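Clamer 8, perception and planning toolkit. Used it through June, mostly on the egocentric household stuff, short notes before I forget.

Install was quick. Docs thin. The hand tracker is the reason to get it: over 1,000 clips in and I've fixed maybe a handful of wrist labels by hand. Bangles and bracelets used to wreck Weltard, which we ran before. Clamer mostly shrugs.

Appliance segments are good too. It links remote and target as a pair, keeps both tracks alive when the hands get close together.
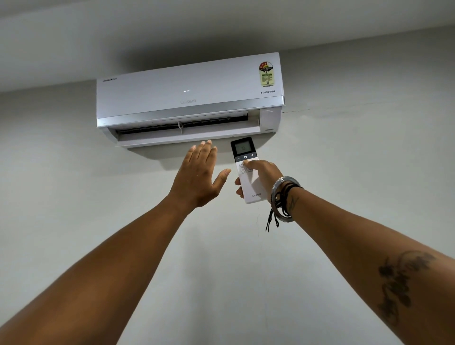
AC segment. Remote reads 16, one hand up at the louver.

Digit reader got the 16 first try. Small display, so I was pleased. Dosn't do logos, you type those in yourself.

Planning side is weaker. The action graph wants a goal for every hand, and a hand that's just resting gets "push" or "grasp" whatever you set. Mihret Yimer wrote a patch with a rest state, works fine, should be in the main build. Round surfaces also come out as polygons with 10 sides. Ugly but usable.

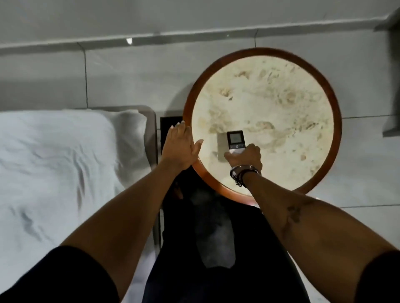

Left hand on the table rim, remote in the right. Good test for the rest state.

Glossy stuff still a problem. Reflections on polished wood or tile get their own depth blobs, have to mask them. Slow on export as well, 103 seconds for one short segment on teh lab machine.

Would I keep it? Yes for perception. For planning I'm staying on Prako.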